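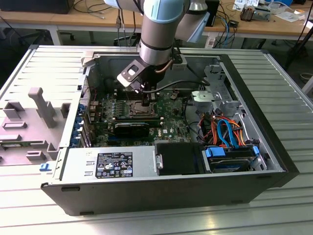

Gripper trials on desktop PCs: common questions

Which grippers are you comparing?
Two so far, the Ustetti two-finger and the Finderon soft-tip. Both go on the same arm with the same controller. The Nugroho vacuum head is due in April and will get its own page.

What does the arm have to do?
Each run has three tasks: take out a memory module, unclip the hard drive and lift the graphics card. The tower lies on its side with the cover off and the CPU cooler already removed.

How many runs are there?
500 for each gripper. The Ustetti set is finished. The Finderon set stands at 153.

Why old office machines?
Kerndale takes them in by the pallet, and they are what the arm would meet on the line. Cases with coloured plastic clips also give the camera something easy to find.

Do loose cables cause trouble?
Yes. Drive cables and power wires get between the fingers and the part. We stop the run if a cable is caught, and it is logged as a failure even if the part came out.

How long does a gripper change take?
Allow 60 minutes, including calibration. Check that the gripper cable has enough slack at the wrist before you start the arm.

Can I have the force readings?
Yes. There are 3,634 files at present, one per grasp. Ask Herman Kwok for access and say which gripper you want.

Will you test processor removal?
Not in this round. The socket lever needs a thinner fingertip than either gripper has.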